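**Ticket:** demo laptop, simulation station 2, open day
**Opened by:** Sølve Sundqvist
**Assigned:** Ottar Magnusson
**Severity:** medium (blocking for the visit, not for development)
**Status:** resolved, one item carried over
**Period:** November 2024

### Summary

During the dry run for the Ikulby open day, the simulated two-arm demo on station 2 stopped responding to the operator console after a scene reset. The viewer kept rendering and the robot held its last pose. Reset, home and pause all returned OK on the console but had no effect in the simulation. Station 1 runs the same build and did not show the fault.

Visitors drive the robot themselves at this station, so a restart between groups is not acceptable. A full restart takes four minutes on the demo laptop and the slot for each group is 20 minutes.

### Environment

- Simulator build: Rila, open day branch
- Scene: bedroom with desk
- Control bridge: Brakum, default config
- Control rate: 25 Hz
- Display: external projector, mirrored
- Network: wired, demo switch in the hall

### Steps to reproduce

1. Start the simulator, then the bridge, then the console.
2. Load the bedroom scene and wait for "ready".
3. Move either arm with the hand controller.
4. Press Reset Scene while the arm is moving.
5. Try to move the arm again.

Expected: arms return to home, control resumes.
Got: arms stay put. Console shows green. No error in the simulator log.

If the arm is at rest when Reset Scene is pressed, the fault does not appear. This is why it was missed in the office, where we all wait for the motion to finish. Visitors will not.

### Log

**Ottar, first entry.** Swapped the hand controller with station 1. No change. Swapped the network cable and port. No change. Ruled out the projector by running on the laptop screen only.

**Ottar.** Bridge log after a failed reset:

```
[bridge] reset requested
[bridge] session closed, reason=scene_reset
[bridge] command queue: 19 pending
[bridge] session opened
[bridge] command dropped: stale session
[bridge] command dropped: stale session
```

The last line repeats until the bridge is killed. The new session opens, but the queue still holds commands tagged with the old session ID. The sender never picks up the new ID and everything after that is dropped. The console only checks that the bridge accepted the command, so it stays green.

**Sølve.** Why is station 1 fine?

**Ottar.** Different config file. Station 1 has `flush_on_reset: true`, set by hand in June for the Åberg visit. It was never merged. Station 2 was installed from the default, where the key is missing and reads as false.

**Sølve.** Please put it in the default this time.

**Ottar.** Will do. Setting it on station 2 first to confirm.

**Ottar.** Confirmed. With the flush on, reset during motion works from the console and from the hand controller button. Ran the reset in a loop overnight with random arm motion: 4,000 resets, no stale session messages. Memory use flat.

**Sølve.** Second problem, same station. After the reset the viewer comes up in the robot camera and is tilted. Visitors in the dry run asked if the robot had fallen over. Is that related?

**Ottar.** Not related. The viewer stores the last head camera angle in the user profile and applies it again on load, on top of the scene default. The two offsets add up. Deleted the stored angle from the profile and set the profile read-only. Camera now comes up level at the scene default.

**Sølve.** Can visitors still tilt it?

**Ottar.** Yes, with the right stick. It goes back to level on reset.

**Sølve.** Attach a capture with the tilt in it, please. Whoever runs the station should recognize it.
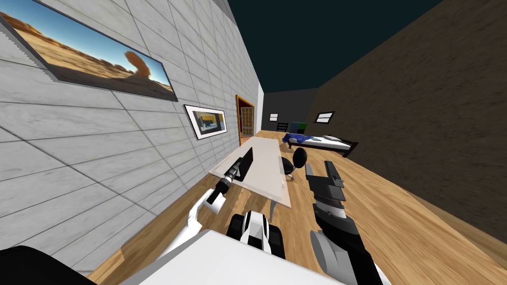

*Robot camera view, bedroom scene, tilted. Both arms in view, white desk with monitor ahead.*

**Ottar.** Attached. If the view looks like that right after a reset, the profile has been overwritten. Copy the clean one from the `profiles` folder and reset again. No restart needed.

**Sølve.** Tested on station 2 with the hall setup, projector connected. Five resets during motion, both arms. Control came back each time and the view was level. Accepting the fix for the visit.

### Changes made

| Item | Station 1 | Station 2 | Default config |
|---|---|---|---|
| `flush_on_reset: true` | already set | set | merged |
| Stored camera angle removed | yes | yes | n/a |
| Profile read-only | yes | yes | n/a |

### Notes for the open day

- Start order is simulator, bridge, console. The bridge does not retry if the simulator is missing.
- Reset Scene between groups. Do not reload the scene from the menu, as that takes the slow path and drops the projector for a few seconds.
- If control is lost, check the bridge window for "stale session" before touching anything else. Save the log, then restart the bridge only. The simulator can stay up.
- Hand controller spares are in the gray case under station 1. Both are paired to station 1 and need to be paired again for station 2.

### Carried over

Console status light reports bridge acceptance only. It should report whether the simulator applied the command. New ticket to be opened by Ottar after the visit, low priority. Until then, green on the console means the bridge is up and nothing more.

Closed by Sølve Sundqvist.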